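Lomport Introduces the Skarside Translucent Storage Bin for Mixed Household Items

ATBRIDGE, 20/04/2020 — Lomport has added a translucent, lidded storage bin to its Skarside line of household storage. The bin is intended for mixed small items that are used often, put away by more than one person, and usually stored without a label. Orders from retail accounts are open now. Distribution is through D'Amico, which already carries the Skarside shelf trays and drawer inserts.

The new bin replaces the opaque lidded box that has been part of the Skarside line since its launch. The opaque box remains available until current stock is sold. Replacement lids for it will continue to be supplied on request.

Background

The opaque box was designed for closet and attic storage, where contents are packed once and left in place for a season or longer. Returns and inquiries handled by the Atbridge office showed a different pattern of use. A large share of the boxes were kept on open shelves, on worktops and under tables. They were opened several times a day and held items of no single type: toys, kitchen accessories, craft supplies, plastic fruit, balls, spare packaging.

In this kind of use an opaque wall has a practical cost. The user removes the lid to check the contents, replaces it, and repeats the operation with the next box. When several people share the same storage, labels go out of date, and a box marked for one group of items is soon used for another.

Lomport ran a home-use survey in October to measure this. The survey covered 186 households, each of which kept an opaque box and a translucent sample in the same room and used both for four weeks. Participants recorded each time a lid was removed and whether the item they wanted was inside. In 76 households, the participant reported having stopped opening the translucent sample except to take something out or put something in. The remaining households reported a smaller change or none. Households that stored items of a single color, mainly white textiles and paper, saw the least benefit.

Body

The body of the Skarside bin is clear with a slight haze. A fully transparent wall was considered and set aside. It showed small scratches early, and participants in the survey described a shelf of fully transparent bins as visually busy. The slight haze softens the outline of the contents while leaving color and general shape readable from a normal standing position. Fine print, such as the text on a seed packet or a medicine carton, is not readable through the wall and is not meant to be.

The side walls taper toward the base. The taper allows empty bodies to be nested for shipping and for storage between uses. It also means that the floor of the bin is smaller than the opening, and users who are changing over from a straight-sided box should measure at the base if they intend to store flat, rigid items such as baking sheets or board games.

External height with the lid fitted is 296 mm. The bin fits under the lower shelf of the existing Skarside rack with clearance for a hand.

Lid

The lid is whitish and has a thick rim that projects beyond the body on all sides. The rim serves as the lifting edge, and no separate grip is fitted. When bins are stored side by side the rims meet first, which leaves a gap between the bodies. Shelf planning should be based on the lid dimensions and not on the dimensions of the body.

The lid is not airtight. The bin should not be used for unpackaged food, for liquids, or for items that must be protected from moisture. It may be wiped with a damp cloth and mild detergent. Abrasive pads will increase the haze of the wall over time.

Filling and Sorting

Visibility through the wall depends on how the bin is filled. Items placed against the front can be seen, and items in the center generally cannot. Lomport recommends putting one piece of each kind at the front wall and the rest behind it. Tall items should stand upright at the middle of the front, with low or rounded items to either side. Strong colors may be placed lower, where less light reaches the contents. Pale items are easier to find near the top.
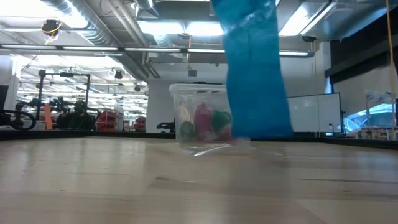 Lucian Buzatu noted that most questions received during the survey concerned sorting and very few concerned the bin itself. He said that households tended to begin with too many categories and abandon the system within days, and he recommended two or three bins with broad contents for the first month. Dividing a bin further made sense, in his view, only after the same item had been looked for in the wrong place more than once.

Overfilling should be avoided. If the lid rests on the contents instead of on the edge of the body, the rim no longer sits level and a second bin should not be stacked on top. The working fill line is one finger's width below the opening. Soft items such as cloths and plush toys may be pressed down to this line, but they tend to recover their height after a few hours, and the lid should be checked again the next day.

Wrapping and Loose Film

Clear plastic film used for wrapping or covering household goods should be taken off items before they are placed in the bin. Film inside the bin catches light at its folds and makes the contents difficult to recognize through the wall. It also adds bulk without protecting anything in ordinary indoor storage. Fragile items are better wrapped in plain paper.

Film that has been removed should be folded flat or discarded before sorting begins. A crumpled sheet on a worktop covers small parts easily. All film should be kept away from babies and young children.

Where film is collected for recycling, it should be kept separate from rigid plastics if the local collector requires this. Retail accounts may order a printed insert with space for local instructions at no charge.

Placement

The bin may be placed on a table, shelf or floor. On glossy wooden surfaces it should be lifted and not pushed, because grit caught beneath the base can mark the finish. Small felt pads may be applied by the user, but they prevent full nesting of empty bodies and must be removed first.

Strong light from the side or from above produces reflections on the wall. Turning the bin a few degrees is normally enough to restore visibility. Continuous direct sunlight is not recommended for the bin or for most of what is kept in it. The same applies to placement next to a radiator or stove.

When a bin is used at a table for sorting, it is best set near the far side, with the front half of the tabletop kept free for the items being handled. The lid should stay on the bin or be placed behind it. Survey participants who put the lid on the floor reported stepping on it often enough that the instruction was added to the leaflet.

Stacking

Closed and correctly filled bins may be stacked three high on a level surface. Open bins may not be stacked. The heaviest contents belong in the lowest bin. In rooms used by small children Lomport advises a single layer, with heavier items stored elsewhere.

Maximum load is eight kilograms per bin. The limit applies to the contents only and assumes that the weight is distributed over the base. Tools, canned goods and stacks of books reach it well before the bin is full.

Compatibility With the Opaque Box

Lids are not interchangeable between the opaque box and the translucent bin. The two may stand on the same shelf, but they should not be stacked on each other, as the base of the new bin does not locate on the older lid. Households with both types are advised to use the opaque box for seasonal contents and the translucent bin for items in regular use — the division most survey participants arrived at without instruction.

Supply

The bin is supplied singly, with the lid, and in a nested set with lids packed flat. D'Amico will take orders for both configurations. Retail accounts with open orders for the opaque box may convert them in full or in part by contacting the Atbridge sales office. Converted orders keep their original place in the delivery schedule.

A filling guide accompanies each bin, covering front-wall placement, fill line, stacking and cleaning. A larger version for display on store shelves is available to retail accounts. Samples can be requested for in-store evaluation and do not need to be returned.

Lomport plans a lower version of the same bin with a common lid. Dimensions have not been fixed, and orders are not being accepted.

About Lomport

Lomport designs household storage products and supplies them to retailers under the Skarside name. The line consists of lidded bins, shelf trays, drawer inserts and a freestanding rack. Design, product testing and customer service are located in Atbridge.

Contact

Lucian Buzatu
Lomport, Atbridge
Requests for samples, dimensional drawings and survey data should state the name of the retail account or publication.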